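Okay so I finally quit buying necklaces from the mall and started restringing my grandma's old costume stuff instead. Thread, because three of you asked!

First thing, the string matters way more than the beads. I went through a whole spool of cheap nylon and it stretched on me every single time. Switched to the Zilar silk cord (the thin one, not the one with the needle attached, that needle is awful) and I'm never going back.

Second, knots. Do you need one between every bead? People get heated about this lol. I do it for anything I'd cry over and skip it for the rest. A long strand can eat 100 knots easy, so put a show on.
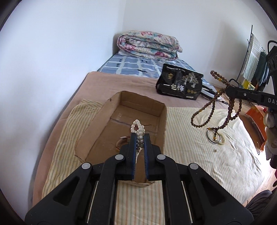 little white pearly ones, my favorite size

Clasps: I got a grab bag of 23 from the Kekholm booth at the August flea market and maybe half were worth keeping. The lobster ones are fine. The barrel ones unscrew themselves on the bus, ask me how I know.

Also please stop storing your strands on hooks!! Lay them flat. Mine live in an old Ambaye cookie tin with a dish towel in it and they're so much happier.

Next up is a three-strand choker with a busted spacer bar, and I have no idea what I'm doing. If anybody knows where to get a spacer that isn't shiny yellow, my replies are open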